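Category: Course handouts > Textile care > Household practice

Print this page | E-mail this page

TEXTILE CARE, UNIT 6
Pile fabrics and stuffed articles: sorting, inspection and surface care

Revised May 3, 2019. Replaces the November handout. Bring it to the practical at Hukdale; the reading is in the Cukgate course reader, chapter on pile structures.

6.1 Scope

Unit 5 dealt with flat wovens and plain knits. This unit takes up articles with a raised surface: fleece, velour, terry, plush, chenille, faux fur and long-pile knits. It also covers small stuffed articles, chiefly soft toys, where the outer fabric can't be treated separately from the filling. Wool carpets and upholstery are left to Unit 9.

6.2 Terms

Ground: the base fabric that holds the pile. It may be woven or knitted.
Pile: yarns or fibers standing out from the ground, either cut or left as loops.
Pile height: distance from the face of the ground to the tip of the pile, measured with the pile upright.
Lay: the direction in which the pile falls when stroked smooth.
Shedding: loss of fibers from the pile.
Matting: entanglement of pile fibers so that they no longer separate under light brushing.
Heather: a mixed color effect produced by blending fibers of different shades before spinning or before the pile is formed.

Long pile and short pile behave differently in nearly every operation below. A short, dense pile keeps its outline, shows dents, and reflects light unevenly where the lay has been disturbed. A long pile hides its ground, hides small stains, and makes the true edge of an article hard to locate by eye. Find seams by touch.

6.3 Sorting

Sort on a clear, smooth table. A wooden top is suitable if it has no splinters; run a cloth over it first and discard the cloth if it snags. Work from one mixed pile toward separate groups, in this order:

a) Remove anything with a hard part (buttons, zippers, sound units, plastic eyes).
b) Separate stuffed articles from unstuffed ones.
c) Divide the unstuffed articles by pile height, long and short.
d) Within each group, divide by color, keeping saturated colors such as orange and red away from grays and whites.
e) Set aside single items from pairs.

Step d) is the one most often skipped. A saturated dye that bleeds is more noticeable on a light heather than on a dark solid, and a long pile holds more rinse water against its neighbors. Articles of different colors may lie together dry for sorting. They are not washed together until the colorfastness check in 6.5 has been done.

Lift soft articles by a fold of the full thickness, ground included. Pulling on the pile alone loosens fibers at the root. If two articles are stacked, lift the upper one straight up before moving it sideways.

6.4 Inspection

Record the following on the Wastside sheet, one line per article:

- type of surface and approximate pile height
- color, with heathers entered as "mixed" and the main shades named
- location and legibility of any label or tag
- loose tufts, bare patches, open seams
- for stuffed articles, whether the filling shifts under pressure

Labels on small plush articles are often sewn into a side seam and are easily hidden when the article is lying under something else. Turn every piece over before entering "no label." A tag that can't be read is entered as "present, illegible" - a blank is taken to mean that the line was not completed.
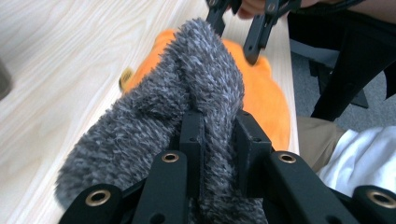
Should a shaggy article be brushed before it is washed?
Brush it lightly when dry, following the lay, and only to free surface lint and loose fibers. Matted areas are left until after washing.

6.5 Colorfastness check

Dampen a white cotton cloth, press it on a hidden area for 40 seconds, and examine it in daylight. Any transfer means the article is washed alone. Repeat on each color of a multicolored article.

6.6 Washing and drying

For hand washing, dissolve 2 ml of neutral liquid detergent in each 1000 ml of cool water. Press the article under the surface and release. Do not rub or wring. Rinse until no foam appears, then roll in a towel and press.

Stuffed articles are surface cleaned unless the label permits immersion. Dry all pile articles flat on a rack, away from direct heat, and turn them at intervals. Tumble drying is outside this unit. When dry, raise the pile with a soft brush, first against the lay and then with it.

6.7 To hand in

Completed sorting sheet and 2 short paragraphs on one long-pile article of your choice, covering construction, condition and proposed treatment. See Sampaio, section on knitted pile, for the vocabulary expected.

Related handouts
Unit 4: Reading care labels
Unit 5: Flat wovens and plain knits
Unit 7: Fillings and paddings
Unit 9: Carpets and upholstery
Wastside inspection sheet, blank

Print this page | E-mail this page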